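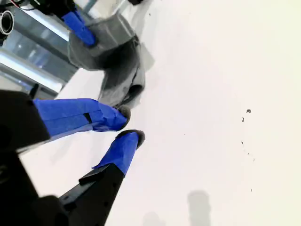

흰 작업대 위의 회색 직물과 루로 셀의 그리퍼. 손가락에 파란색 테이프가 감겨 있다.

루로 셀(Luro cell)은 구겨진 소형 직물을 집어 펴고 옮기는 데 쓰이는 탁상형 로봇 작업 셀이다. 양말, 소매, 장갑 안감처럼 모양이 일정하지 않은 물건을 주로 다룬다. 설계는 아이비셔(Aebischer)가 맡았고, 첫 셀은 시른비(Sirnby)의 작업장에 설치되었다. 이 문서는 셀의 설치와 관리, 특히 그리퍼 손가락의 테이프와 끝 패드를 교체하는 작업을 다룬다.

목차
명칭
구성
그리퍼 손가락
설치
일상 점검
테이프와 패드의 교체
영점 조정
고장과 수리
작업대 관리
연혁
같이 보기

명칭

루로라는 이름은 원래 셀 전체가 아니라 팔을 올리는 받침 구조물의 이름이었다. 뒤에 제어함과 작업대까지 한 묶음으로 공급되면서 셀 전체를 가리키게 되었다. 초기 설명서에는 두 용법이 섞여 있어 '루로를 분리한다'는 문장이 받침만 떼라는 뜻인지 셀의 전원을 내리라는 뜻인지 분명하지 않은 곳이 있다. 이후 판에서는 받침을 '루로 베이스'로 따로 적는다. 시른비의 작업자들은 셀을 그냥 '탁자'라고 부르기도 한다.

구성

셀은 흰색 작업대, 소형 로봇 팔 2대, 제어함으로 이루어진다. 팔은 작업대의 가장자리에 고정되며 각각 손가락이 두 개인 그리퍼를 단다. 한쪽 팔이 직물의 한 점을 누르거나 잡고 있는 동안 다른 쪽 팔이 접힌 부분에 접근하는 방식이 기본 동작이다. 두 팔의 제어 프로그램은 같고 좌표계만 다르다.

케이블은 팔의 바깥쪽을 따라 지나간다. 손목 부근에서는 여유 길이를 두어 고리 모양으로 묶는데, 고리가 너무 작으면 손목이 끝까지 돌았을 때 커넥터가 당겨지고, 너무 크면 늘어진 부분이 직물에 걸린다. 설명서는 고리의 크기를 수치로 정하지 않고, 손목을 양쪽 끝까지 손으로 돌려 본 뒤 맞추도록 한다.

작업대 상판은 무늬가 없는 것을 쓴다. 직물의 윤곽을 구분하는 프로그램이 밝은 배경을 전제로 작성되어 있어 어두운 상판을 쓰려면 설정을 따로 바꾸어야 한다.

그리퍼 손가락

손가락의 몸체는 검은색 부품이고, 그 위에 파란색 테이프를 여러 겹 감는다. 손가락 끝에는 표면에 보풀이 있는 부드러운 회색 패드를 붙인다. 패드는 천의 접힌 가장자리에 닿는 부분이며, 테이프는 손가락 옆면에 천이 스칠 때 걸리지 않게 하고 패드의 밑동을 함께 묶는 역할을 한다.

테이프는 소모품으로 취급된다. 감은 자리에 주름이 잡히거나 띠와 띠 사이에 틈이 생기는 일은 흔하고, 틈으로 몸체가 조금 드러나는 정도는 교체 사유가 아니다. 설명서가 정한 교체 사유는 테이프의 끝이 들린 경우, 접착제가 옆으로 밀려 나온 경우, 패드의 밑동이 손으로 흔들리는 경우이다.

위쪽 손가락과 아래쪽 손가락의 형상은 서로 다르다. 아래쪽 손가락의 밑부분은 계단처럼 각이 져 있고 작은 턱이 나와 있다. 테이프는 이 턱보다 끝 쪽에서만 감는다. 턱 위로 테이프가 올라가면 손가락이 완전히 닫히지 않으며, 이 상태로 영점을 잡으면 이후의 모든 파지 폭이 어긋난다.

설치

셀은 수평이 맞는 바닥에 놓고, 작업대의 다리를 조절해 상판의 수평을 다시 맞춘다. 팔을 얹기 전에 한 번, 얹은 뒤에 한 번 확인한다. 팔의 받침은 볼트로 고정하며, 볼트는 대각선 순서로 나누어 조인다.

받침과 상판 가장자리 사이에는 손이 들어갈 공간을 남긴다. 아이비셔의 초기 도면은 이 공간을 두지 않았으나, 받침을 조인 뒤에는 케이블 커넥터에 손이 닿지 않는다는 지적에 따라 수정되었다. 수정 도면에서 두 팔의 받침 간격은 300 mm로 유지되었다. 이보다 좁으면 그리퍼가 서로 부딪치는 자세가 늘고, 넓으면 작은 직물을 양쪽에서 함께 잡기 어렵다.

전원은 제어함, 왼팔, 오른팔 순으로 넣는다. 팔을 먼저 켜면 제어함이 팔의 현재 자세를 읽지 못하고 대기 상태에 머무른다. 이때는 비상 정지를 누르지 않고 팔의 전원만 내렸다가 다시 넣으면 된다.

창이나 유리 칸막이 가까이에 설치할 때는 하루 중 빛이 가장 강한 시간에 시험 동작을 해 본다. 작업대 위에 생기는 그림자의 경계를 직물의 경계로 잘못 인식하는 사례가 있기 때문이다. 시른비에서는 오후에만 파지 위치가 한쪽으로 밀리는 현상이 이어졌고, 작업대의 방향을 돌려놓은 뒤 사라졌다.

일상 점검

점검은 작업 시작 전에 전원을 내린 상태로 한다. 먼저 손가락을 벌려 패드의 표면을 본다. 보풀이 뭉쳐 있으면 마른 솔로 결을 세우고, 실이나 섬유 조각이 끼어 있으면 핀셋으로 뽑는다. 알코올이나 물은 쓰지 않는다.

다음으로 테이프를 손끝으로 훑는다. 눈으로는 멀쩡해 보여도 안쪽 면에서 끝이 들려 있는 경우가 많으므로 두 손가락이 마주 보는 면을 먼저 만져 본다. 들린 끝을 눌러 다시 붙이는 것은 그날 작업을 마칠 때까지의 임시 조치로만 허용된다.

케이블은 손목의 고리 부분과 커넥터 바로 앞을 살핀다. 피복에 하얗게 꺾인 자국이 있으면 기록하고, 같은 자리가 다음 점검에서도 보이면 교체한다. 손목의 고리형 부품 둘레에는 섬유 먼지가 잘 쌓인다. 압축 공기를 불면 먼지가 안쪽으로 들어가므로 붓으로 바깥쪽을 향해 털어 낸다.

마지막으로 전원을 넣고 빈 손가락을 천천히 닫는다. 두 패드가 나란히 맞닿아야 하며, 한쪽이 먼저 닿거나 비스듬히 만나면 패드의 부착 각도를 다시 본다.

테이프와 패드의 교체

교체는 손가락을 그리퍼에서 떼지 않고 할 수 있다. 다만 처음 하는 작업자는 떼어 놓고 하는 편이 수월하다. 손가락을 뗄 때는 위쪽 것과 아래쪽 것의 고정 나사를 섞지 않는다. 길이가 다르다.

묵은 테이프는 끝 쪽에서 밑동 쪽으로 벗긴다. 반대로 벗기면 패드가 함께 뜯긴다. 칼을 쓸 때는 날을 몸체에 대지 않고 겹친 테이프의 바깥층만 가른다. 몸체에 남은 접착제는 플라스틱 주걱으로 밀어낸다.

패드를 바꿀 경우에는 새 패드를 손가락 끝에 씌우듯 붙이고, 밑동을 테이프로 한 바퀴 돌려 고정한다. 그다음 테이프를 반쯤 겹치며 밑동 방향으로 감아 내려간다. 테이프를 당기면서 감으면 나중에 오그라들어 끝이 들리므로 힘을 주지 않고 얹듯이 감는다. 중간에서 띠를 이어 붙여도 되며, 이음매는 손가락의 바깥쪽 면에 둔다.

감은 뒤에는 손가락을 닫은 채로 60분 동안 둔다. 이 시간을 지키지 않은 손가락은 첫 작업에서 패드가 조금씩 돌아가는 경향이 있다. 시른비의 기록에 남은 재작업은 대부분 이 단계를 줄인 경우였다.

두 손가락 가운데 한쪽만 닳았더라도 패드는 함께 교체한다. 새 패드와 눌린 패드를 마주 보게 하면 천이 새 패드 쪽으로 말려 들어간다. 테이프는 한쪽만 바꾸어도 된다.

영점 조정

테이프나 패드를 바꾼 뒤에는 그리퍼의 영점을 다시 잡는다. 손가락을 완전히 닫은 위치를 기준으로 하며, 이때 패드가 살짝 눌리는 것이 정상이다. 눌림이 전혀 없으면 얇은 천을 놓치고, 지나치게 눌리면 구동부의 전류가 높게 나타난다.

기준 시험에는 얇은 회색 천으로 만든 통 모양의 시편을 쓴다. 시편을 구겨 작업대에 놓고 손가락을 접힌 아랫부분까지 가져간 다음 닫고 들어 올린다. 같은 시편을 다른 모양으로 구겨 되풀이하며, 연속 40회 가운데 놓친 횟수를 일지에 적는다. 시편은 세탁하지 않는다. 세탁한 시편은 표면이 달라져 이전 기록과 비교할 수 없다.

팔의 영점은 그리퍼의 영점과 별개이며 손가락 교체만으로는 바뀌지 않는다. 다만 손가락을 떼었다 다시 단 경우에는 끝의 위치가 달라질 수 있으므로 상판의 기준점에 손끝을 가볍게 대어 확인한다.

고장과 수리

가장 잦은 증상은 천을 집은 뒤 손가락이 벌어져도 천이 떨어지지 않는 것이다. 원인은 대개 밀려 나온 접착제이며 테이프를 교체하면 해결된다. 패드의 보풀에 실이 엉킨 경우도 같은 증상을 보인다.

손가락이 닫히는 도중에 멈추면 아래쪽 손가락의 턱에 테이프가 걸쳐 있는지 본다. 테이프에 문제가 없으면 그리퍼 몸통의 덮개를 열고 미끄럼 홈에 섬유가 끼었는지 살핀다. 홈에는 윤활제를 바르지 않는다. 초기 설명서에는 바르라고 되어 있었으나 섬유 먼지가 엉겨 붙어 뒤에 삭제되었다.

팔 하나가 움직이지 않을 때는 두 팔의 케이블을 제어함 쪽에서 서로 바꾸어 꽂아 본다. 증상이 반대쪽 팔로 옮겨 가면 제어함의 출력부를, 그대로이면 팔과 케이블을 점검한다. 바꾸어 꽂은 상태에서는 좌표계가 맞지 않으므로 관절을 하나씩 움직이는 수동 동작만 한다.

두 그리퍼가 부딪친 뒤에는 겉으로 이상이 없어도 손가락을 떼어 나사 구멍 둘레를 확인한다. 금이 간 손가락은 접착해 쓰지 않고 폐기한다.

작업대 관리

상판에는 패드에서 떨어진 보풀, 접착제 부스러기, 손가락이 닿은 자국이 남는다. 작은 점 정도는 직물 인식에 영향을 주지 않지만 한곳에 몰리면 천의 일부로 잡히기도 한다. 시른비에서는 마른 천으로 닦고, 지워지지 않는 점은 위치를 일지에 그려 둔다. 연마제는 상판에 광택 차이를 만들기 때문에 금지되어 있다.

연혁

첫 셀은 시른비에서 11월에 가동을 시작했다. 당시의 손가락에는 테이프가 없었고 고무 덮개를 씌웠다. 덮개는 얇은 천을 잘 잡았으나 천을 놓을 때 달라붙었고, 찢어지면 손가락 전체를 분해해야 했다.

테이프를 감는 방식은 정비 담당자 엔카르나시온 아기레(Encarnación Aguirre)가 덮개의 대체품을 기다리는 동안 쓴 임시 조치에서 나왔다. 아기레는 감는 방향과 겹침을 바꾸어 가며 60회가 넘는 시험을 했고, 그 내용을 정리한 작업 메모가 현재 교체 절차의 바탕이 되었다. 파란색을 고른 데에는 기술적인 이유가 없으며 작업장에 있던 테이프가 그 색이었다. 이후 색을 기준으로 손가락을 찾는 점검 기능이 프로그램에 추가되어 다른 색으로 바꾸려면 설정을 고쳐야 한다.

이도(Ido)에 설치된 셀은 같은 손가락을 쓰지만 영점 조정을 작업 시작 때마다 한다. 시른비는 교체 때에만 한다. 두 곳의 일지는 항목이 달라 패드의 수명을 직접 비교한 자료는 없다.

같이 보기

로봇 그리퍼
유연물 조작
예방 정비
엔드 이펙터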